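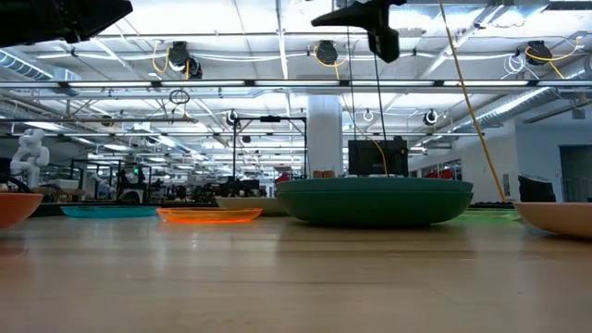 *Bowls and plates on the table, green ones stacked.*

**Soup swap is back, and I have opinions**

Okay, so the spring soup swap is on again at the Dobson Street hall, and I've been put in charge of the sign-up sheet, which means I get to be bossy in this newsletter for once. We have room for 20 cooks. Last time I let a few extra people squeeze in and we ran out of burners before the lentils were even warm, so please don't ask me to do that again (Tadeo, I'm looking at you!).

If you've never been, you bring one big pot of soup and a stack of empty containers, you eat a little of everything, and you go home with a week of lunches that you didn't make. I still think about Soon-im Um's radish soup. She gave me the recipe and mine came out tasting like a wet sock, so I've gone back to begging.

A few things I'd love you to remember. Write what's in your soup on a card, and I mean everything, down to the fish sauce and the spoonful of peanut butter. Bring your own ladle with your name taped on it — I have two at my house from last August and would like them gone. The hall was built in 1935 and I'm convinced the wiring was too, so only 2 slow cookers per outlet strip, and please check with Yara Aoun before you plug anything in. She knows which outlets are the bad ones.

Bread is covered. Ju-won Pyo is baking again, the dark rye and some kind of seeded loaf he's been fussing over all winter. Butter is not covered. Somebody bring butter!

The sheet is taped up inside the front door and I'm taking it down on 4/30/19. If you can't get over there, drop a note in my mailbox with your name and your soup. We already have three chilis, and I love chili, but could somebody please make something green?

— Su-bin Hwang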